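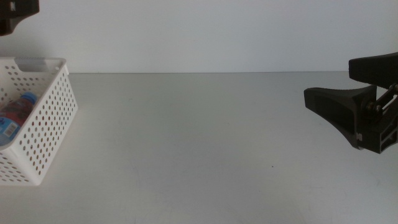
## 03/10/2022 - bottles and basket, gray table

Bench cleared for the drinks sorting. White perforated basket goes at the left end, well back toward the wall, bottles in and out of it. Using the old basket from Kestton, the new ones have solid sides and you can't tell what's in them without leaning over.

Dark red drink went in cap up, leaning. Fine for now. With the blue label on the low side you can still get at the barcode if you stoop a bit. Would prefer all barcodes facing the room but the basket is narrow and things roll where they want.

To sort out:

- Sheet from Vamudport lists the water and the red drink under one code, 3564. Needs two codes. Wrote to them, no answer yet.
- Wipe table before the next lot. Streaks again, paper towel makes it worse. Try the cloth from the Lau cupboard, damp not wet.
- Basket rim: check the handle slot for sharp bits. Somebody's glove snagged last month (diferent basket, same mold I think).

Layout as it stands. Middle of table is for bottles standing on their own, keep it clear - no cups, no tape rolls, no notebooks (me included). Cable up on the wall stays where it is, don't hang tags on it.
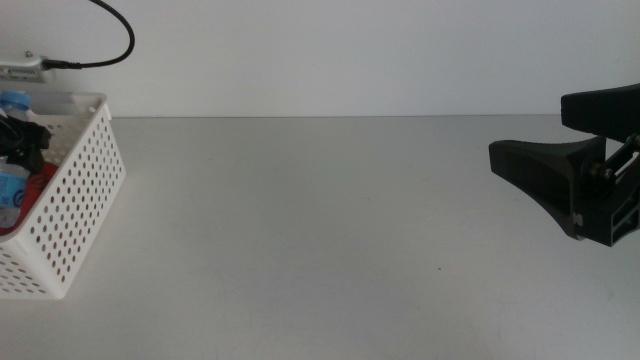

*Basket back left, light blue cap showing over the rim. Middle of the table free.*

Pile order matters more than I figured. Tall stuff at the back, or you end up digging. Tried 5 different orders on paper, the one that reads best is water at back, then the red, then whatever is small. Will write it on a card and tape it to the shelf once the code thing is settled.

Water bottle notes. Small clear one, blue screw cap with the dark round logo on top. Looks like a 6 to me, could be a letter, so on the sheet I put "blue cap, round logo" and left it at that. Ridges run diagonal round the upper part, label sits low. Stickers won't hold on ridges - goes on the smooth part just above the label or not at all. Barcode is on the label, taller than wide, leave it uncoverd.

Small print on the label runs up the bottle sideways. Not copying that out, will ask Nasarton for the product sheet. 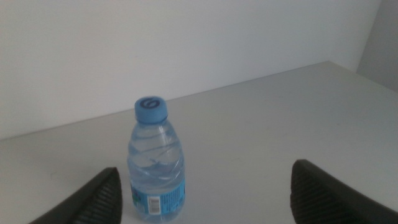
## Next

- 2 sheets of stickers left, order more
- card for pile order
- chase Vamudport re 3564
- look for a second perforated basket, same height, for the empties. Kestton had a stack by the door in December, may be gone by now
- put the cloth back in Lau cupboard after!!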